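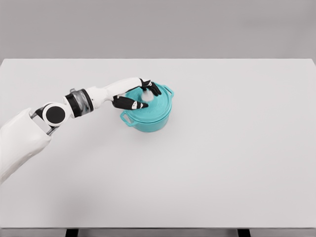

Most of the failures blamed on grasping are really failures of timing, according to Clementina Correia, and the new release of Altora is the first version that lets a team see which is which without writing its own logging code.

Altora, the manipulation planning toolkit maintained by Flarura, moved to version 3 on Mar 11, 2026. The update changes how the software hands control from the motion planner to the hand controller, adds a replay tool for simulated runs, and drops support for the old configuration format that many users had kept since the first release.

The handoff is the main change. In earlier versions the planner brought the arm to a pregrasp pose, declared the motion finished, and then started the finger controller. Any small error left over from the arm motion was passed along to the fingers, which had no way to ask for a correction. On small raised targets such as a lid knob, a few millimeters could mean that one finger touched well before the others and pushed the lid sideways.

Version 3 keeps both controllers active through the approach. The arm can still shift while the fingers close, and the fingers can pause while the arm catches up. Flarura calls this a shared window. Its length is set by the user, and the default is 30 control steps.

The company tested the change on a set of 411 simulated kitchen tasks, among them lifting lids, moving pots by their handles and opening drawers. Each task was run with the old handoff and again with the new one, using the same starting positions. Flarura said 84 of the tasks that failed under the old method were completed under the new one. It did not give a figure for tasks that went the other way, but the release notes say that a few drawer tasks got worse and that users who work mainly with drawers may want to set the window to zero -- which restores the earlier behavior.

The replay tool, named Akpalu, records joint commands, contact forces and the planner's own estimate of where the object is. A user can stop at any step, change a setting and run forward again from that point. Until now, a run had to be started over from the beginning.

Natália Azevedo said the object estimate was the most useful part of the recording. "We had a lid task we kept retuning for grip force, and the force was fine," she said. "The planner thought the lid was lower than it was."

Flarura has not published results from physical hardware. Trials on real arms are under way at its Gumstead site, and the company plans to report on them in November. Contact forces in the simulator depend heavily on friction settings, and the release notes advise against carrying grip limits over to a real hand without checking them first.

Configuration files from versions 1 and 2 will not load. A converter comes with the download and handles arm and camera settings, but custom hand models have to be moved over by hand. Version 2 will get bug fixes until the hardware report is out.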